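Tema 6. Ayudas públicas a empresas en dificultad

Apuntes de la asignatura Economía de la Intervención Pública

6.1. Delimitación del concepto

Se entiende por rescate toda transferencia de recursos públicos, o asunción de riesgo por parte del Estado, destinada a mantener en funcionamiento una empresa que no podría hacer frente a sus obligaciones en condiciones de mercado. La definición incluye préstamos, avales, entradas en el capital y aplazamientos de deuda tributaria. Quedan fuera las ayudas horizontales (investigación, formación, eficiencia energética), aunque en la práctica la frontera es discutible.

Conviene separar dos situaciones. En la crisis de liquidez los activos superan a los pasivos, pero la empresa no dispone de caja para atender los vencimientos inmediatos. En la crisis de solvencia el valor de los activos es inferior al de las deudas. El diagnóstico condiciona el instrumento: un préstamo a corto plazo puede resolver la primera y solo retrasa la segunda.

6.2. Justificación económica

Los argumentos habituales a favor de la intervención son los siguientes.

a) Externalidades sobre proveedores. La quiebra de un fabricante situado en la cabecera de una cadena de suministro se transmite a empresas viables que dependen de sus pedidos.

b) Fallos del mercado de crédito. En una perturbación general los bancos restringen la financiación también a deudores solventes.

c) Pérdida de capital específico. Los equipos de trabajo, las certificaciones y los contratos de mantenimiento tienen un valor que se destruye con la liquidación y que no recupera el comprador de los activos por separado.

El argumento del empleo, el más citado en el debate político, exige cautela. Debe compararse el empleo mantenido con el que se habría generado al reasignar los recursos, y esa segunda magnitud no es observable.

6.3. Instrumentos

Aval público. El Estado garantiza una parte de la deuda nueva. No hay desembolso inicial, pero sí un pasivo contingente que debe valorarse y comunicarse. La cobertura total elimina el incentivo del banco a vigilar al deudor.

Préstamo directo. Supone desembolso y consta como activo financiero del sector público. El orden de prelación frente a los demás acreedores ha de fijarse en el contrato.

Participación en el capital. Permite al contribuyente beneficiarse de la recuperación. Diluye a los accionistas anteriores y plantea el problema de la gestión: derechos de voto, nombramiento de consejeros, calendario de salida.

Instrumentos híbridos. Deuda convertible, préstamos participativos, acciones preferentes sin voto. Son los más frecuentes en operaciones grandes - y también los más difíciles de valorar.
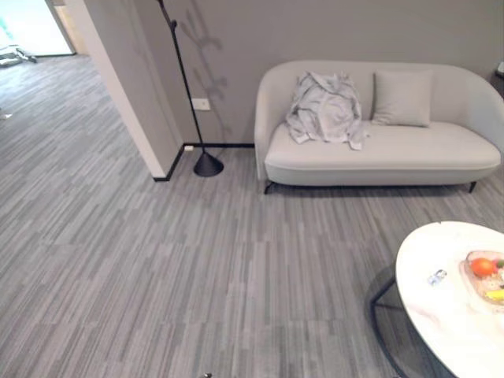

La elección entre ellos depende del diagnóstico previo y de la capacidad administrativa disponible. Un ministerio sin personal especializado en valoración tenderá al aval, cuyo coste aparece más tarde en las cuentas.

6.4. Caso práctico: Ternent

Ternent fabrica componentes de fuselaje en su planta de Dindale y vende la mayor parte de su producción a un único cliente, Noonan. Tras la suspensión de pedidos, en mayo, la empresa solicita apoyo público. Datos de partida:

Deuda financiera: 900 millones
Caja disponible: 42 millones
Salida mensual de caja: 15 millones
Importe solicitado: 100 millones

Con la caja existente la empresa cubre menos de tres meses. Si se concede el importe íntegro y la salida mensual no varía, el horizonte se amplía a algo más de nueve meses. El cálculo no incluye vencimientos de principal, que deben añadirse a partir del calendario de deuda.

El gobierno estudia dos opciones. La primera es un aval sobre un préstamo sindicado. La segunda, un préstamo convertible canalizado a través de la sociedad pública Jinstead, con conversión automática si no se restablecen los pedidos en el plazo pactado. En la segunda opción el Estado asume más riesgo, pero conserva una parte de la revalorización.

6.5. Condicionalidad y riesgo moral

La expectativa de rescate altera la conducta anterior a la crisis: menor colchón de caja, mayor endeudamiento, reparto de dividendos por encima de lo prudente. Las condiciones intentan corregir este efecto. Las más comunes son la prohibición de recomprar acciones, la suspensión del dividendo, el límite a la retribución variable de los directivos y la obligación de presentar un plan de reestructuración.

Su eficacia depende de la duración. Si la prohibición de recompra termina con la devolución del préstamo, la empresa puede amortizar anticipadamente y reanudar las recompras - resultado que conviene prever en el contrato.

6.6. Ejercicios

1. Calcule el horizonte de caja de Ternent si la salida mensual se reduce a la mitad tras recibir la ayuda.
2. Compare el reparto de pérdidas entre accionistas, acreedores y Estado en las dos opciones del apartado 6.4, suponiendo que Noonan cancela definitivamente los pedidos.
3. Redacte una cláusula de recompra de acciones que siga vigente después de la amortización anticipada.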